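How to Test If a Robot Arm Can Do a Small Chore: The Spray Bottle Exercise

Posted May 23, 2020 in Home Automation, Practical Guides
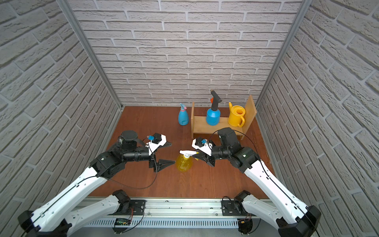
Two-arm cell with the plant-care set. The gripper on the right holds the yellow spray bottle.

Many readers of this site ask me if a machine can already help in the home. My usual reply is that you should choose one chore, make it small, and measure it. In this guide I explain how we do it at the Prelville workshop with the watering and spraying of house plants. You need two arms with parallel grippers, a floor with walls on three sides, and a few cheap bottles from the garden store.

Before you start

Write down what the chore means. "Take care of the plants" is too big. We use this sentence: pick up the bottle, turn it to the plant, press the trigger one time, put the bottle back standing. Every word can be checked with yes or no.

Step 1. Choose the objects

Take containers which are different in shape. A trigger bottle, a pressure sprayer with a pump and a watering can with a long spout are a good set, for the reason that a person must hold each of them in another way. Put some of them on a low shelf and some on the floor. A program which works only at one height will show its weakness very soon.

Fill nothing in the first week. An empty bottle falls over more easily, but the electronics stay safe.

Step 2. Fix the start positions

Mark the place of each object with a small piece of tape, and take the tape away when the arms have learned the easy case. Then move the objects by the width of your hand, and later turn them also. In our notes from September, the program we call Ferkel made 179 good pickups in 200 attempts with the bottle on its mark. When we moved and turned the bottle, the number of good pickups was 119 of 200. I think this difference tells more than the first result.

Step 3. Separate the pickup from the pressing

This is the step where most beginners lose their time. To hold a trigger bottle and to use it are two different jobs. A human hand closes around the neck and the finger pulls, all together. A parallel gripper has only two sides and they close in one direction. If it holds the body, it can not pull the trigger.

With two arms you have a solution: one arm holds the body, the second arm presses the trigger from the front. For this, go slowly:

Let the first arm grip the bottle and wait two seconds.
Bring the second arm near, but do not touch.
Press with low force and look if the bottle turns in the grip.
If it turns, grip lower and repeat.

Some soft rubber on the fingers helps a lot. We cut ours from an old bicycle tube.

Step 4. Count the failures by type

Do not write only "failed". We have four columns: missed, dropped, turned in the grip, stopped by the operator. After one day you will see which column grows, and this is the part to repair first. Check also the cables each morning. A cable that catches on the wrist looks in the results like a bad program.

Step 5. Compare with a person

Do the same chore by yourself with a watch. I need four seconds. Our best run with the two arms needed 38.

So, can it do the chore?

The pickup, yes, when the bottle is near its place. The spraying, sometimes. The watering can we have not solved: when it is full, the weight moves while the arm tilts it, and the water goes next to the pot. My colleagues at Druklow have the same trouble with a stronger arm. I would not leave such a machine alone with my plants before it has made 2,000 attempts with full containers, and we are still far from this number.

The table for the failure columns can be copied from the Vashisht page in the downloads section. Please change the names of the columns if your chore is a different one.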